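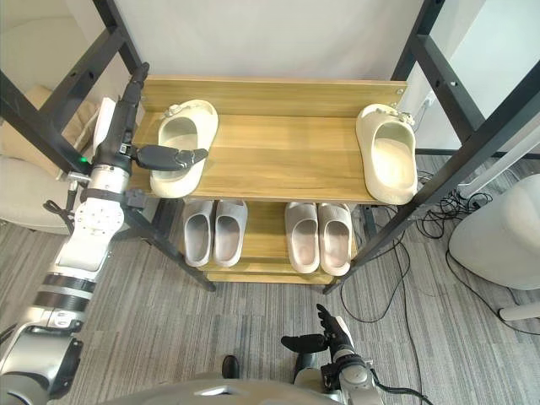 Lab 6: Comparing End Effectors on Soft Household Objects

Course notes, Applied Manipulation, November session

1. Purpose

In this lab you run the same pick task with two hands and compare the results. The task is footwear handling on a two-tier rack. Footwear is a useful test class: it is light, it deforms under load, it has an obvious front and back, and most of it offers at least two places to grasp. You will record success rate, cycle time and peak grip force for each hand, and write up the differences.

The lab assumes you have finished Lab 5 (wrist calibration) and can start and stop the arm controller without help.

2. Hardware

Hand A: Wulex multi-fingered hand, position controlled, with current sensing at each finger motor.
Hand B: Plallard two-jaw parallel gripper, 95 mm maximum opening, force limit set in software.
Controller: Skemateo, firmware as installed. Do not update it during the lab.
Camera: head mounted. Wrist cameras are not used until Lab 8.

Both hands use the same wrist flange. Changing from A to B requires a new tool offset and a new payload value. If you forget the payload value the arm will sag at full extension, and your approach heights will be wrong for the rest of the run.

3. Objects and layout

Open slides go on the upper shelf, one near each end, with the middle of the board left clear. Closed slippers go on the lower shelf in two pairs, toes forward. Keep this layout for every trial. The slides have a strap that a finger can pass under; the slippers do not, and have to be taken by the opening or across the body.

The two shelves are different problems. On the upper shelf the hand can come in from above or from the side, but the back panel limits how far the fingers can travel past the object. On the lower shelf the upper board blocks any vertical approach. The wrist has to stay low and come in close to level, and the shelf above puts part of the workspace in shade. Expect the segmentation to be less reliable there, particularly on gray items.

4. Grasp types

Strap hook (Hand A only). One or two fingers pass under the strap and curl. Low force, tolerant of errors along the strap, poor control of rotation once lifted. If the strap carries an ornament, shift the contact point away from it.

Sole pinch (A or B). Contact on both sides of the sole. Good control of rotation. On thick foam the jaws sink in before the force reading rises, so set the stop by position first and force second.

Opening grasp (A or B). One finger or jaw inside the slipper, the other outside. This is the usual choice on the lower shelf. With Hand B the inner jaw tends to catch the lining on release — open fully and wait for the controller to confirm before retracting.

5. Procedure

5.1 Home both arms. Park the arm you are not using below the level of the lower shelf.
5.2 Check that loose cables on the carpet are outside the reach of the working arm.
5.3 Load the tool file and confirm offset and payload.
5.4 Move to the hover pose over the left slide. Stop. Compare the commanded height with a ruler reading and log both.
5.5 Run 24 trials per hand, split evenly between shelves.
5.6 Save the log after each shelf. The controller buffer holds 907 entries and overwrites the oldest without a warning.

6. Scoring

A trial is a success if the item leaves the shelf, is held for three seconds, and is set back with the toe facing forward. A lift with a poor return is scored as partial. Contact that moves a neighboring item is a failure, even if the target is picked up cleanly. Record the reason for each failure in one or two words: slip, miss, collision, timeout.

7. Analysis

Report results per shelf as well as per hand. A single combined rate hides the effect of the upper board. For force, plot the peak value against grasp type, using the Berisha load cell data and leaving motor current for the appendix — current readings from Hand A include friction in the finger joints and are not comparable with the jaw force on Hand B.

Plots go in as vector files. Raw logs are submitted with the report under run code 226.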